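25 dic 2019. Cuaderno de taller, mesa blanca

Sigo con la cesta de mimbre para el encargo de Estcombe. Repaso del tejido con Mohcine Tahiri. El borde trenzado me parece bien. En las paredes quedan huecos pequeños entre las tiras; el fondo va más cerrado. Dejo la bola azul como referencia de tamaño.

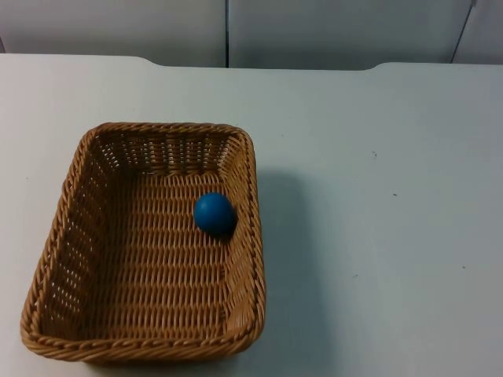 Cesta con la bola azul, junto a la pared derecha.

Peso máximo que pide el cliente: 900 g. Mohcine propone probar primero con 100 g e ir subiendo, 3 veces cada carga. De acuerdo. Preguntar a Said Fawzy si las de Pletlow, las de septiembre, llevaban el mismo trenzado en el borde.

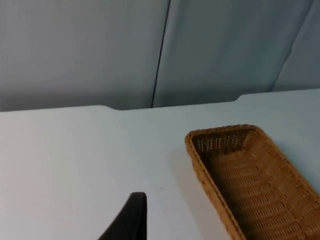 La cesta sobre la mesa, con el fondo gris detrás.

Pendiente: medir el alto en las cuatro esquinas y apuntarlo en la hoja 8.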